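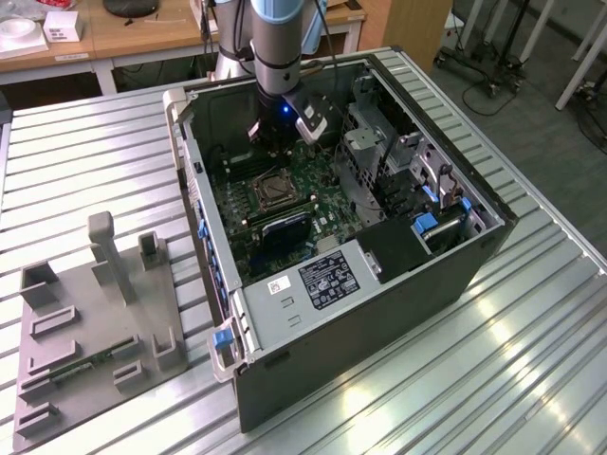 Okay, week 4 of Hardware Basics, and we're finally inside the box! I've had the same speech for this unit since I started teaching it at Girnham: learn your landmarks before you touch a screw. Find the power supply first, the grey metal box with the black label on it in our tower, and work outward from there. Anything blue and plastic on this model is a latch or a tab meant for fingers, like the column of them down the rear panel where the cards attach. If you're reaching for pliers, stop and look for the blue bit (yes, I've seen pliers).

Reading for this part is the Darko handout, pages 2 and 3. The chapter on cooling can wait.

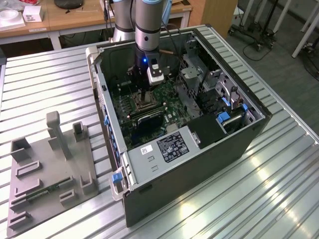 Sockets make everybody nervous, and fair enough, I still hold my breath. My rule is to lay the tower on its side with the opening facing up, so you're working straight down over the board and your wrist isn't doing anything clever. You'll see the memory slots running right beside the socket, so when you're in close it's very easy to bump one while you're looking at the other. Go slow, and keep your sleeves rolled!

For the lab report I want a labelled sketch of the board in your own hand, pencil is fine, colour if you like. Leave it in the tray outside room 130 before the September break. Questions go to Delali Sowah, who's marking this unit with me.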